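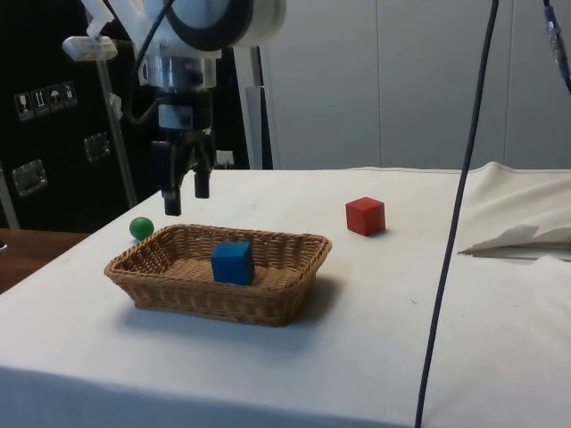

Flallow Phone Repair — Bench Team, Fernis counter

Weekly bench check, Sun 7 June

1. Anti-static mats and wrist straps
Pass. One strap at the Navarrete bench tested high and was binned. Spares are in the top drawer.

2. Swollen battery bin
Pass. Lid seals, sand topped up. Empty it at 4 batteries, even if there is room for more.
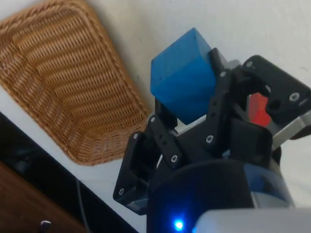
Battery storage needs attention. Loose 3000 mAh cells were left beside the heat mat again — they go back in the fire-rated box at the end of every shift. Tape the contacts first. Keep each one clear of its neighbours, the way the blue cube is held by itself between the jaws in the photo. Recheck in two days.

3. Heat mat and hot air station
Mat holds its setting. Hot air nozzle is discoloured but sound. Do not go over 200 degrees on screen removal.
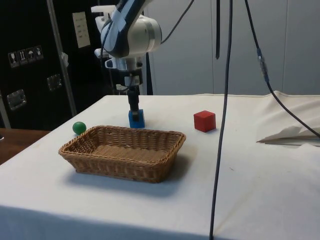 4. Glass and adhesive waste
Fail. Sharps tub past the fill line. Jenivine collects on request, so ring them and note the colour of the tag.

5. Extinguisher and exit
Pass. Tag punched in March.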